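Open shop evening at Stuvow, notes typed up fast before I forget it all

Got there late, bus trouble, missed the welcome talk. Stuvow is a shared workshop behind the old Clemano tile store, up one flight, mind the third step. Members pay by the month, have their own shelf, and can use the mills and the laser if they've done the class. Some 43 people through the door, so I was told at the coffee urn. Felt like more in that hallway.

Wood side first. Nice benches, didn't stay. Went straight for the arm build they call Nuttall, a home-brew lab helper. Black arm, parallel gripper, white table with panels round it. Test tubes in a clear rack with colored liquid in the bottoms – red-orange, yellow, blue. 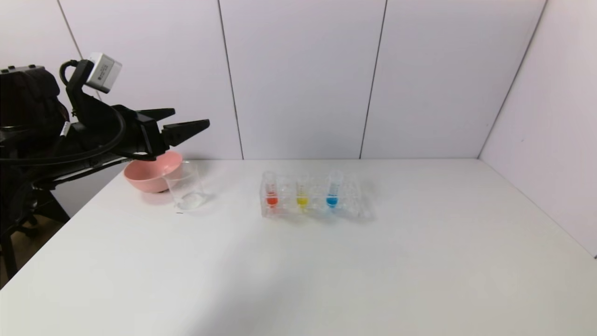

The builders meet twice a week and had a parts list taped to the door. Most of the budget went on motors. First set of brackets cracked in December, redone thicker. Cable routing still a sore point, everyone I asked had a diffrent opinion on it. Software is their own, called Eltudia, runs on a second hand desktop under the stairs. Wouldn't boot the first time, did the second.

Liked the fingers best. Big cutouts in them, dark foam on the inside of one where it meets the tube. Simple stuff. I've been fighting with rubber bands on mine for weeks, so that's going on the shopping list.
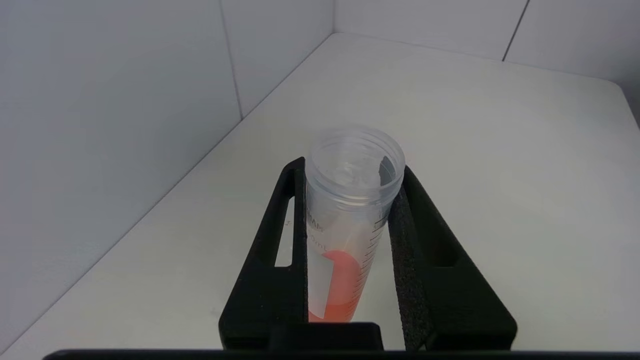 Can you build one of these without a machine shop?
Most of it can be done with a printer, a drill and patience, though the base plate is worth paying someone to cut flat.

Asked about cost, got a shrug and "under 200 for the gripper, don't ask about the rest". Fair enough. Their spare finger was on the parts shelf, lighter than I expected.
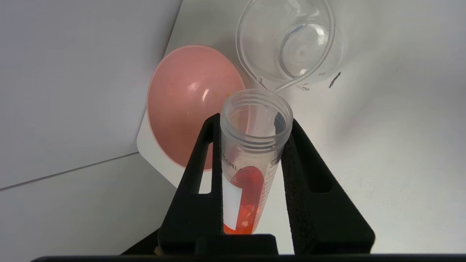
Page last changed: 2021-09-15

Parking is round the back, 10 spaces, full by the time most people came. Soup was good. Missed the laser demo completly, the line was too long. Still need to email them for the finger drawings – they said the files are free to anyone who asks. Will add a link when I have it.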